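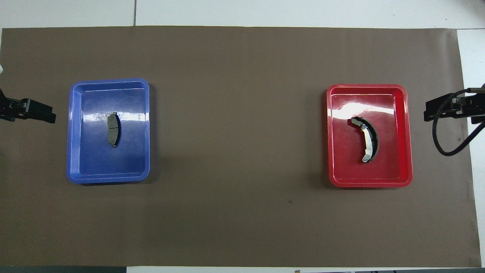
收养一只老猫的第一个月

2026年3月

我的中文是在大学里学的，后来工作也用一点，但是写长的文章还是很慢。Ngọc Bùi 说，既然我每天跟她讲猫，不如写下来，以后别人问的时候可以直接发给他们看。所以我就写了。如果有的句子不太自然，请大家原谅，也可以在留言里告诉我怎么改。

我们家的猫叫豆腐，是一只灰白色的母猫，医生看牙齿以后说大概十一岁。她来我们家已经一个多月了。在这以前，她住在 Prambridge 的一个临时寄养家庭，寄养的人叫 Bình Khúc。再以前的事情，我们知道得不多。原来的主人年纪很大，搬去了不能养动物的公寓，豆腐就被送到了救助站。救助站的表格上，“性格”这一栏只写了两个字：安静。

我本来没有打算收养老猫。去年六月我第一次去看猫的时候，心里想的是一只几个月大的小猫，最好是橘色的。那一次没有成功，因为有三个家庭同时申请同一只，我们排在后面。我有点难过，回家以后很久没有再打开那个网页。到了冬天，Dariusz Kaczorowski（他是我以前的同事，家里有两只老猫）问我，为什么不考虑年纪大一点的。我说我怕，怕刚刚有感情，猫就生病了。他没有劝我，只是请我去他家吃晚饭。吃饭的时候，一只很胖的黑猫一直坐在我的脚上，我的脚都麻了，也不想动。

第二个星期我就给救助站写了邮件。

申请的过程比我想的要仔细。要填一张很长的表，里面问窗户有没有纱窗，白天家里有没有人，如果搬家猫怎么办，如果猫不喜欢你怎么办。最后这个问题我想了两天。我写的是：“那我就等。”后来打电话来的工作人员叫 Thoa Sầm，她说她看到这一句笑了，但是是好的那种笑。她在电话里跟我谈了快一个小时，大部分时间是讲豆腐的肾。老猫的肾常常不太好，豆腐的指标在边上，还不用吃药，但是要多喝水，每半年要验一次血。

接她回家那天下着小雨。Bình Khúc 自己开车送来的，还带来了一条旧毛巾、半袋她吃惯的猫粮，还有一张手写的纸。纸上写着她几点吃饭，喜欢别人摸哪里（下巴，右边的脸），不喜欢什么（肚子，吸尘器，唱歌）。我问为什么不喜欢唱歌，他说他也不知道，可能是他唱得不好。

前三天我几乎没有见到她。我们把小书房给她用，里面放了水、饭、猫砂盆和那条毛巾。她钻到书柜和墙中间的缝里，只有晚上才出来。早上我去看，饭少了一半，猫砂也用过了，我就放心地去上班。网上有一种说法，新来的猫需要三天、三个星期、三个月：三天害怕，三个星期习惯，三个月才觉得是自己的家。我觉得每只猫应该不一样，不过豆腐的前三天真的就是这样的。

这几天里我做错了一件事，写出来给大家参考。我太想看她了，所以每过一会儿就开门，蹲下来，用很温柔的声音叫她的名字。我以为这是关心。Thoa Sầm 打电话来问情况，听完以后请我不要再蹲在那里看她。她说可以进去，但是做自己的事，看书也好，折衣服也好，眼睛不要盯着猫。我就把电脑搬到小书房里，背对着书柜工作。第五天下午，我正在回一封很无聊的邮件，觉得小腿旁边有一点热。我没有低头。她在那里站了一会儿，闻了闻我的拖鞋，又回去了。那封邮件我后来发现写错了对方的名字。

关于喝水，我试了很多办法。先买了一个会流水的饮水机，她很怕那个声音，绕着走。然后换成大的陶瓷碗，放在离饭碗远的地方，这个有用。听说猫不喜欢在吃饭的地方喝水，我不知道科学上对不对，但是碗移开以后，她确实喝得多了。现在家里有两个水碗，一个在书房，一个在走廊。湿粮里我也加一勺温水，搅成粥的样子。她有时候只把汤喝掉，肉留在碗里，然后看着我，好像是我忘了收盘子。

猫砂的问题也花了一些时间。原来的猫砂盆边太高，她跨进去的时候后腿会停一下，像人上楼梯时想一想。我开始没有注意，是 Murali Mathew 来做客的时候看出来的，他从前在动物医院做过助手。他说老猫常有关节的毛病，可是猫很会忍，不会叫给你听，要看她跳不跳高的地方，指甲磨得怎么样，背上的毛梳得干净不干净。我看了，她后背靠近尾巴的地方果然有一点打结。换了一个矮边的盆以后，她进出就顺多了。窗台前面我放了一个小凳子，做她的台阶。她第一天不用，第二天也不用，到了周末，我回家的时候她已经在窗台上晒太阳了。

接下来是看医生。我们家附近有一家诊所，离家不远，我提前去问过能不能选人少的时间。进航空箱是最难的部分。我的办法是把箱子一直打开放在书房里，铺上那条旧毛巾，每天在里面放一点零食，放了十几天，她自己会进去睡觉。去诊所的那天，我等她睡进去，轻轻关上门，用一块布盖住。她在路上叫了几声，声音很低，我一路都在跟她说对不起。医生验了血，量了血压，看了牙。有一颗牙不好，可能夏天以前要拔。肾的数字跟上次一样，没有变坏。检查和验血一共付了1181块，比我准备的多一些，想收养老猫的朋友最好先把这一笔想进去。我现在每个月往一个单独的账户里存一点钱，账户的名字就叫豆腐。

有几个朋友问过我，收养老猫是不是很伤心的事。我不太会回答这样的问题，用我自己的语言也不太会。我只能说平常的一天是什么样子。早上六点多她会到卧室门口，不叫，就坐着。我起来，她走在前面带我去厨房，每走几步回头看一次，怕我走错。吃完饭她去窗台，看楼下的鸽子。我工作的时候她睡觉，睡得很深，有时候打呼噜，开会的同事以为是我的椅子在响。晚上她会坐到沙发的另一头，跟我隔一个垫子。上个星期，她把一只前爪放到了那个垫子上。

她也有脾气。梳毛超过一分钟，她会用嘴轻轻含住我的手，意思是够了。有一种鸡肉口味的罐头，她连闻都不闻，可是我已经买了一整箱，最后都送给了 Dariusz 的黑猫，那只猫什么都吃。还有，我试过小声唱歌，她真的站起来走了。所以不是 Bình Khúc 的问题，我已经写信告诉他了，他很高兴。

如果你也在考虑，我有几句很实际的话。去看猫以前，先问清楚她现在吃什么，不要一到家就换。旧的东西不管多难看都留着，那条毛巾我到现在没有洗，味道不怎么样，但是她每天睡在上面。验血的报告请救助站给你一份复印件，新的医生会需要。房间准备一间就够了，小一点更好，等她自己想出来的时候再开别的门。豆腐是在第九天晚上自己走到客厅的，沿着墙，把每一个角都闻了一遍，包括垃圾桶，然后在鞋柜下面坐到半夜。

Ngọc 还没有见过她。她来过一次，豆腐听见陌生的声音就躲起来了，她只看见一条尾巴。她说尾巴也算见过，我说不算。下个月她再来，我们准备什么都不做，就坐在客厅里喝茶，看豆腐自己怎么决定。

拔牙的事等医生定了时间，我再写一篇。有经验的朋友，请告诉我手术以后几天可以吃硬的东西，还有那种软的脖圈是不是真的比塑料的好。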